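Foro › Centros de datos y minería › Proyectos anunciados

Tema: Kerslake y su centro de cálculo en Olby, ¿alguien se lo cree?

muver_norte escribió el 3 de agosto:
Otra nota de prensa. Kerslake promete 6 MW en el polígono de Olby y 60 empleos. Con 6 MW de máquinas de minado te bastan un electricista y un guarda, así que ya me diréis dónde meten a los demás. 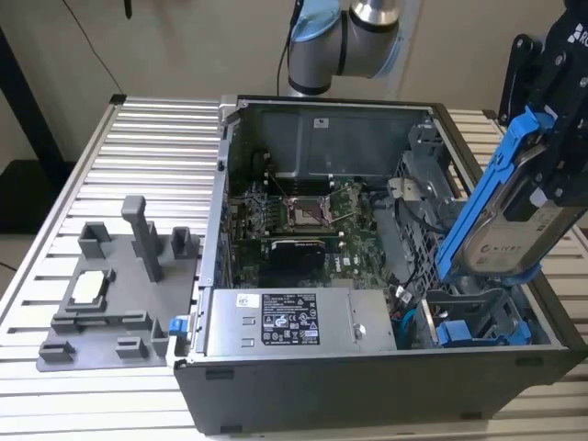
Lo de la potencia tampoco cuadra. La subestación del polígono va justa desde que entró Sendden, y en la nota no aparece ni una línea sobre la ampliación.

tomillo17 escribió:
No todo es minado. Hablan de alquilar cálculo a universidades, y eso sí pide personal.

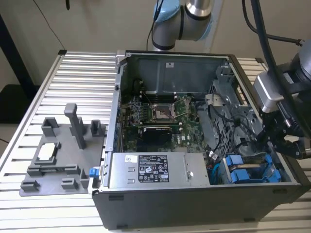 Torre Dell abierta, con el zócalo de la CPU vacío

muver_norte escribió:
Hablan, sí. ¿Has visto un solo contrato firmado? En enero también «hablaban» de abrir antes del verano.

Bevan Quinlan escribió:
Trabajé 2 años en una nave parecida en Muver. El retraso es normal – los transformadores tardan una eternidad. Lo que me huele mal es que pidan ayuda municipal antes de tener la conexión concedida.

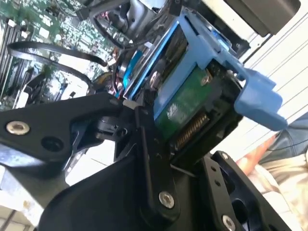

Disco duro en su bandeja azul claro

tomillo17 escribió:
La ayuda es una rebaja del impuesto de obras, no un cheque. Leed el pliego, son 17 páginas.

muver_norte escribió:
Leído. El compromiso de empleo está en «se procurará». Con ese verbo no se obliga a nadie. 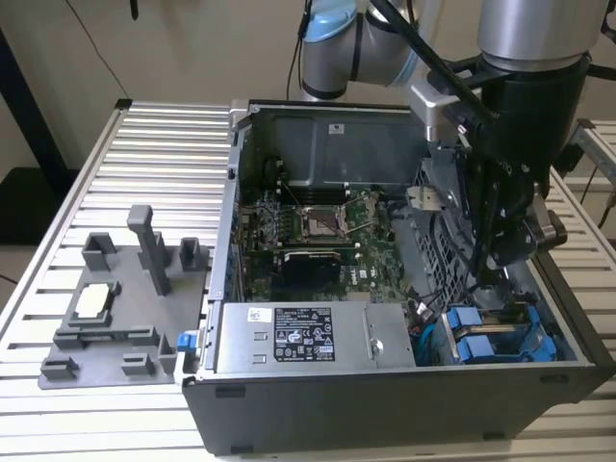

rosca_fina escribió:
¿Y el calor residual que iban a dar a la piscina?

Bevan Quinlan escribió:
Depende de que alguien pague la tubería, y en el pliego no figura. Yo no contaría con ello.

tomillo17 escribió:
Sois unos cenizos. Si al final viene, bien que os apuntaréis a la bolsa de trabajo.

muver_norte escribió:
Cuando vea la zanja del cable, cambio de opinión. Hasta entonces, humo.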